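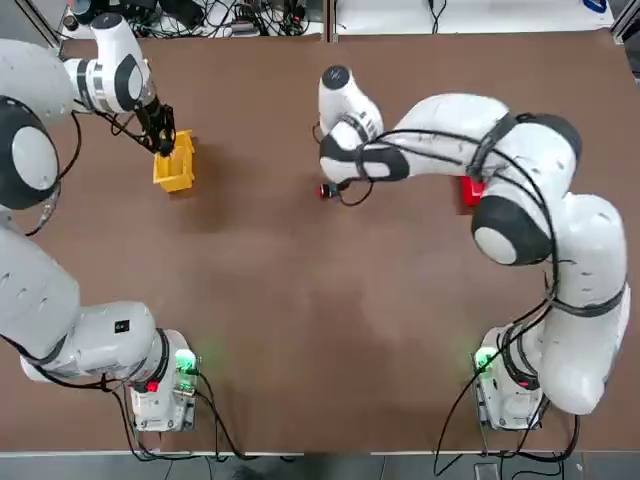 I've been using Clalonby furniture wax since May, and I keep getting asked whether it's worth the money, so I'm finally writing it all down. The tin costs $21, a lot for something you could mistake for shoe polish, and I bought it in a mood after ruining a sideboard with a spray that promised a mirror shine. I don't want a mirror shine! I like a matte brown top like this one, even in color, and I don't mind it going a little lighter and worn toward the middle where things get used. My dining table has looked like that for years. What I wanted was for it to stop feeling dry and stop grabbing at every mug ring, and to still look like my table when I was done.

First, the tin. It's wide and flat and the lid is a real fight. I ended up with a butter knife under the rim and a dent in it that I now have to look at. Inside, the wax is soft (softer than the Norðdahl paste I used before, which you practically had to chip out) and it smells of orange peel and something a bit like pencils. My sister-in-law Irena can't stand it. I think it's lovely, and it's gone by the next morning anyway.

You put it on with a cotton rag, thin, and I mean thinner than you think. My first go was way too heavy and I spent most of a Wednesday evening buffing out streaks. The label says to wait 45 minutes before you buff. I've tried it shorter and I've wandered off and left it until bedtime, and the label is right. Too soon and it smears around, too late and your arm will hate you.

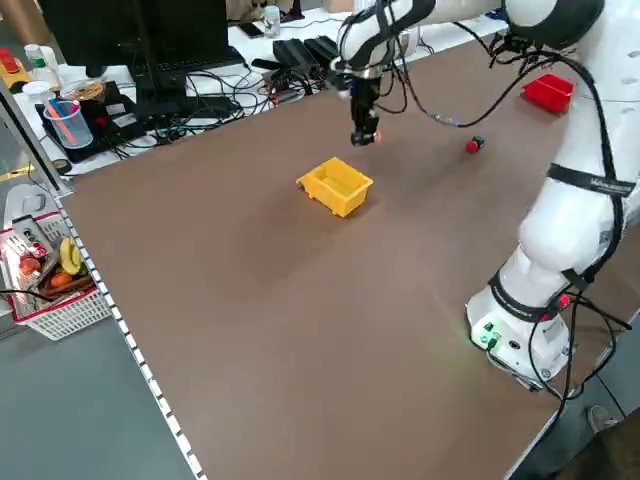
The finish is where it won me over. It goes on looking shiny and alarming and then settles down to a low, soft look that doesn't throw the ceiling light back in your face at dinner. The color shifted a tiny bit warmer on the dining table. On the pale bookcase in the hall I couldn't see any change at all, and I went looking with a flashlight.

Water protection is okay. Pikevlow, the liquid stuff in the pump bottle, did better with cold glasses – I could leave one overnight and wipe up after it. With the Clalonby you get a faint ring by morning, and it needs a rub with the rag to go away. Hot things I didn't test on purpose, but Mikkel put a teapot straight down during a card game and there's a cloudy spot that I haven't managed to shift. That could be the wax or it could be twenty years of teapots.

How long does it last? On the bookcase, months. On the dining table I was ready to do it again after five weeks, mostly at my end, where I lean on my elbows and read. I've still got well over half the tin, so the price bothers me less than it did in the store.

Some things I didn't like: the rag they include is useless. It sheds. Throw it in with the cleaning cloths and cut up an old T-shirt. The instructions are also printed in gold on cream, so I had to hold the box up to the window. And please don't put this on painted or laminate tops. It has nothing to sink into, so it just sits there feeling greasy, and I had to take it off my kitchen cart with dish soap, twice. 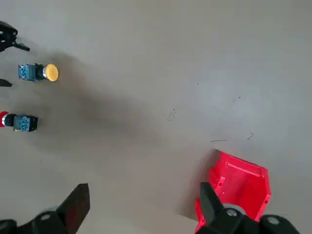 Two push-button switches and a red housing on a light gray top.

I did lend the tin to my neighbor Kausar for her desk, and she liked it enough to order the bigger size, which runs $50 and comes with the same terrible rag. She buffs hers with a shoe brush. I tried that and it's quicker on a big flat area, though it does get into the grooves around the edge and leave little crumbs of wax there. A toothbrush gets them out.

Four out of five from me. I'd buy it again for the dining table and the bookcase, and I'll be keeping the Pikevlow under the sink for the little table by the couch, where everybody puts their drinks.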